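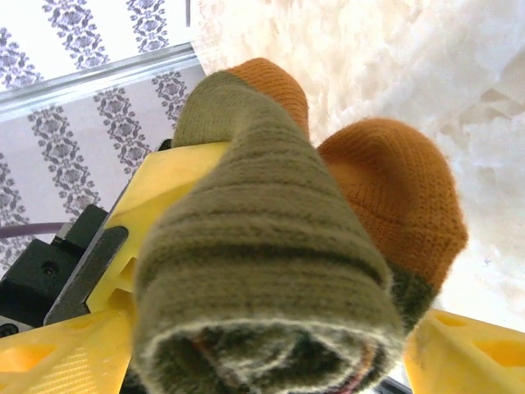
Tarport sells campaign software to people running for county board, school board and state house, and its pitch is that small-dollar fundraising can be run by one person with a laptop. I used it for a state house primary that ended in February. The price is $84 a month, plus a cut of every donation that the sales page doesn't mention until you are entering your bank details. The dashboard sorts donors by color, and the two it leans on hardest are an olive green and a burnt orange, the same pair as a green knit sock with an orange heel and toe. Green means likely to give again. Orange means lapsed. I could never get it to explain how it decided.

We loaded 386 names from an old voter file. Tarport marked most of them green, including people who had never given a dime to anyone. We mailed and called the greens for two weeks and got 12 donations, and several of those came from relatives of the candidate who would have given anyway. Rudel, which we had used the cycle before, is uglier and slower, but its lists were at least honest about what they didn't know.

Reporting is the part that worries me most. The export for the state disclosure form dropped employer names twice, and support answered on a Tuesday, four days after the filing deadline.

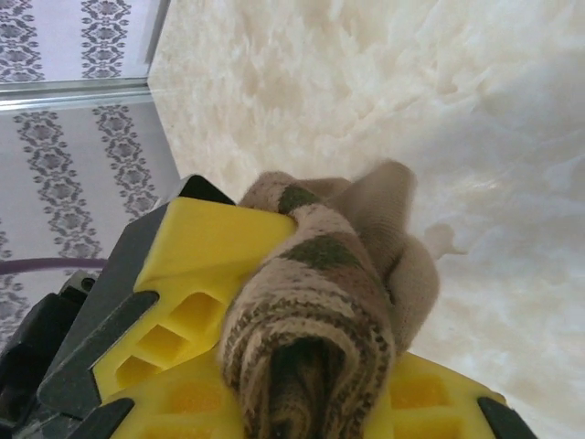 Hashmi wrote in to disagree, saying the export works fine if the employer field is mapped by hand before the first import, and that a city council race in Skastton raised its first $500 through Tarport in one evening. Maybe so. A first $500 usually comes from friends, and I'd want to see what the second month looked like. The mapping step isn't in the setup guide, either. I checked the current version.

If you already pay for Rudel, stay put until your contract runs out.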